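A Table for Reading: An Afternoon with Xuelian Hou
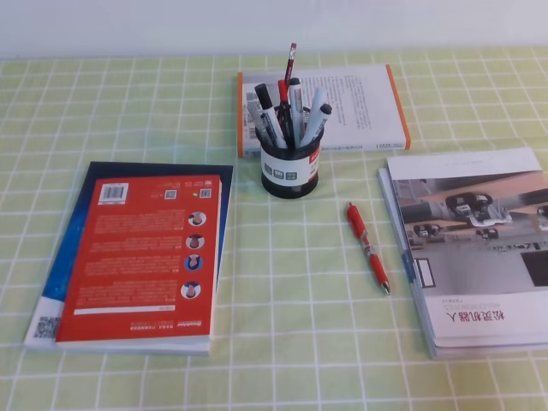
The table came before the books did, if you ask Xuelian Hou, and she is quite happy to be asked. She moved to her present apartment in October with more boxes than shelves, and for the first few weeks she read wherever there was room to sit, which was mostly on the stairs. "I had a very nice armchair and I never once finished a chapter in it," she told me, laughing. "I fall asleep. I need my elbows on something."

So she set up a table against the wall and put a light green cloth over it, with thin white lines running both ways like the squared paper she used at school. She had gone out looking for something plain and brown. "My friend Abla Farah talked me out of it, and thank goodness! She said brown was for people who never spill tea – and I said, well, brown hides tea – and we went on like that in the shop until they were nearly closing."

Xuelian teaches an evening reading group in Chinese, which meets in one another's homes and has seven members when everybody is well. Some of them grew up with the language and some, like Raed Srour, came to it in middle age and are still a little shy about reading aloud. She prepares for each meeting at this table, usually with two or three books on the go, and she is not tidy about it. Books get put down on their faces. A pen stays out by itself while the others stand in their black mesh holder.

"The red pen is for me, for my own notes," she said. "I would never use it on somebody else's page. I had a teacher who did that, and I can still see it." She told me a long and very funny story about this teacher, who once returned a composition with so much red on it that her grandmother asked whether someone had been hurt.

I wondered whether she marks up the books themselves. She looked a bit guilty. "The cheap ones, yes. The good ones get slips of paper, and then the slips fall out and I have no idea what I was so excited about."

She reads back covers first, always, and slowly, every paragraph of them. Georges Khalaf, the newest of the group, teases her for it. "He says I am reading the menu and skipping dinner. But I like the small print – I like to know who has been persuaded to say something kind."

The group is partway through a novel of 926 pages, and at their present speed they should be done by summer. Xuelian is in no hurry. She had put the kettle on twice while we talked and forgotten it both times, and when I got up to leave she was already back at the table, elbows down, looking for her place.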